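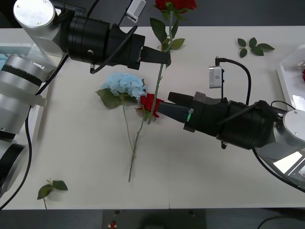
Red roses with long stems, on the white table.

Print this page | E-mail this page | 3 comments

Artificial flowers: frequently asked questions

These are the questions we receive most often at Nurnia about arranging and keeping artificial flowers. If your question is missing, please write to us and we will try to add it.

Which flowers are good for a first arrangement?

Roses and hydrangeas. The rose gives you height, because the stem is long and mostly straight. The hydrangea has a big round head and it fills the space between the roses very well. With only these two kinds you can already make a nice vase for a hallway or a dining table.

How many stems do I need?

For a vase 20 cm tall we suggest two hydrangeas and a small handful of roses. It is better to begin with few flowers and add more after you look from all sides. A vase which is too full cannot be corrected easily - you must take everything out and begin again.

Why do you lay the flowers on a table first?

When the flowers lie flat, you see the real length of each stem and the direction of each bloom. Put the stems so that they cross near the lower end, as they will cross later inside the vase. A plain white surface is helpful, the colors are easier to compare on it.
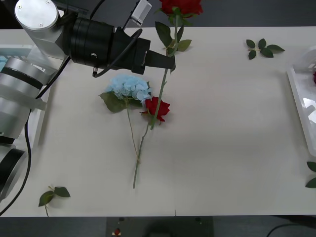 Red next to pale blue is a combination which many customers are afraid of, but we like it very much. If it feels too strong for your room, put some green leaves between the two heads. Loose sprigs are useful for this, so please do not throw them away when they come off.

Where should I hold the rose?

By the stem, a little below the leaves. If you pull on the bloom, it can come off from the stem. A bloom that came off can usually be pushed back, and a small drop of clear glue makes it stay.

Can I shorten the stems?

Yes. Most stems have a wire inside, so use wire cutters and keep your good scissors for paper. Measure against the vase before you cut. If you prefer not to cut, bend the last 2 cm upward.

The leaves are flat from the box. What can I do?

Open them with your fingers, one by one, and bend each a little down. Then leave the flowers standing for 24 hours. For stubborn leaves you can use a hair dryer on the low setting, not too close.

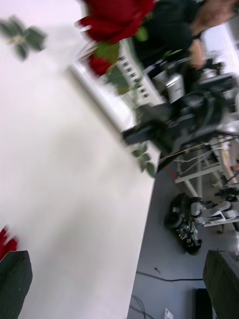

A red rose with its green leaves, over the edge of the table.

How do I clean them?

Dust them with a soft dry brush every month or so. For fabric petals, try water on one hidden petal first, as deep red can lose some color.

Do you sell the Clurkance vase separately?

Yes, but the tall size is sold out until January.

Share (24) | Print this page | E-mail this page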